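Cable drag fault (bimanual workcells)

A cable drag fault is a failure of a tabletop robot in which the external cables fixed to an arm resist or redirect its motion. The arm does not break, and in many cases no error is reported. The result is a position error at the gripper, a false contact reading, or a protective stop. The fault is most often described in two-armed cells used for sorting and packing small goods into racks, trays and baskets. 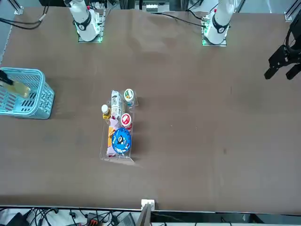
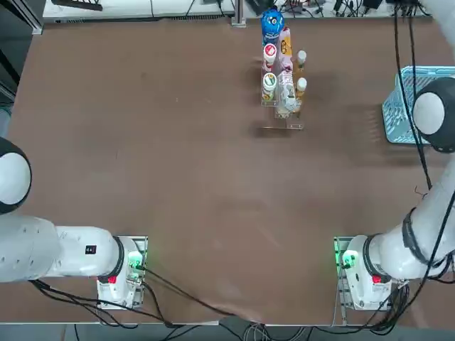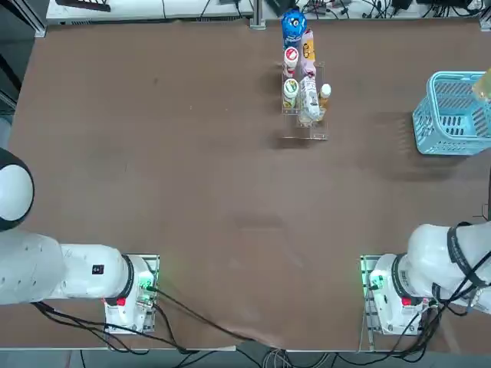 Two-armed cell with a clear acrylic holder and a light blue basket on a brown tabletop.

Text: none legible

Background

Small robot arms carry their motor wiring inside the links, but grippers and wrist cameras are often added later by the user. Their cables are run along the outside of the arm and held with straps or ties. Each joint the cable crosses needs a certain amount of slack. Too little slack pulls on the arm near the end of its reach. Too much lets the cable fall onto the table, where it can catch on a rack, a basket rim or the other arm.

Two-armed cells are more exposed to the problem than single-arm cells. Both bases usually stand along the same edge of the table, and the cables share the space next to them. A loop that is harmless when one arm works alone may lie in the path of the other.

Causes

The usual cause is a strap placed on the wrong side of a joint. When the joint turns, the distance between two fixing points grows and the cable tightens. A second cause is creep. Ties slide a little with each cycle, and a loop that was the right size at installation shrinks on one side of the joint and grows on the other.

Other causes include:

Coiled gripper cables that have lost their spring and hang lower than intended.
Cables replaced with a stiffer type without a change to the arm's payload settings.
Bundles tied together at the base, so that the movement of one cable pulls the rest.
Cables resting on the floor and caught under a table leg or a piece of equipment.

Symptoms

The first sign is often a grasp that misses by a small distance, always in the same direction. Narrow bottles and small containers with round lids show this early, because there is little room for error when the fingers close. Soft snack packages may hide the fault for weeks, as the gripper can pick them up from a poor position.

When the arm has force sensing, a tight cable may be read as contact. The arm then slows or stops above the table with nothing near it. Operators sometimes respond by raising the contact threshold. This makes the stops less frequent but also reduces the protection the setting was meant to provide, and it is regarded as bad practice.

Indicator lights on the arm bases are a poor guide. On many arms a green light shows only that the unit is powered and its controller has not found a fault of its own. The controller has no direct knowledge of an external cable.

The Tovetti incident

A frequently cited case took place at Tovetti, a packing laboratory that ran a two-armed cell called Barbu. The cell moved small household and food items between a divided holder and a basket. In April, after a change of gripper cables, the right arm began to stop at the far end of its reach. The log held 104 protective stops over eight working days. Most were cleared by the operator and the run was continued.

On cycle 1405 of the final run, the cable caught behind the elbow as the arm turned back toward the basket. The joint kept moving until the connector at the gripper pulled out. The gripper lost power and released a bottle, which fell to the table and rolled to the floor. There were no injuries. The arm did not stop at once, because the loss of the gripper signal had been set as a warning only.

The laboratory's report was issued on Thursday, February 20, 2025. It found that the new cable was 50 millimeters shorter than the old one between the last two straps. It also found that clearing a stop required no written reason, so the pattern in the log was not noticed. The report recommended that loss of signal from a gripper be treated as a stop condition, and that repeated stops in one area of the table lead to an inspection.

Detection

The simplest test is a slow sweep. The arm is moved by program through the full range of each joint at low speed, with an empty gripper, while a person outside the reach of both arms watches the cables. The sweep is repeated with the second arm in its working positions.

Motor current can also be compared with a record made when the cell was new. A rise in current at one end of a joint's travel, with no load in the gripper, points to drag. The software package Bevus includes a routine of this type, which stores a curve for each joint and marks any later run that departs from it.

Prevention

Cables are normally fixed close to the middle of each link and left free across the joint. The length is set with the arm in its most extended working pose, and then checked in the most folded one. Marking the position of each strap with paint makes creep visible during routine cleaning.

Power must be removed before straps are moved or connectors are handled. An emergency stop may leave the gripper holding an object, and on some models the arm settles slightly when its brakes engage.

See also

Protective stop
Strain relief
Payload calibration
Gripper signal loss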